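What Is a Tax?

A tax is money that people and businesses pay to the government. The government uses it for things everybody shares, such as roads, schools, libraries and fire trucks.

Where the money comes from

Saimi Kallio works at a clothing shop called Nitasent, in the town of Kimley. Each payday, part of her wages goes to the government before she gets the rest. This is called income tax.

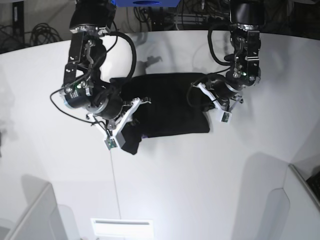

Sales tax

Some taxes are paid at the store. In Kimley the sales tax is 5 percent. Percent means "out of every hundred." If a jacket costs $40, the tax is $2, and you pay $42 at the register. The store keeps the $40 and sends in the $2.

Not everything is taxed the same way. In some states, clothes have no sales tax.

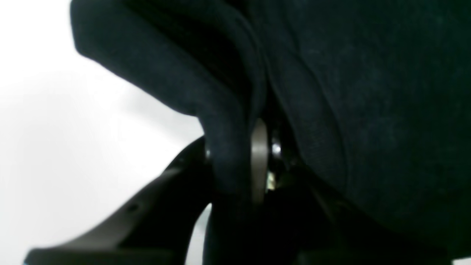 Groceries are often left out too, or taxed at a lower rate. Each state makes its own rules, and towns can sometimes add a little more.

What is a refund?

In April, many grown-ups send in a form called a tax return. It shows how much they earned and how much tax they already paid. Last year Saimi had paid $68 too much, so she got $68 back. That was her refund.

Word to know

Wages: money a person is paid for working.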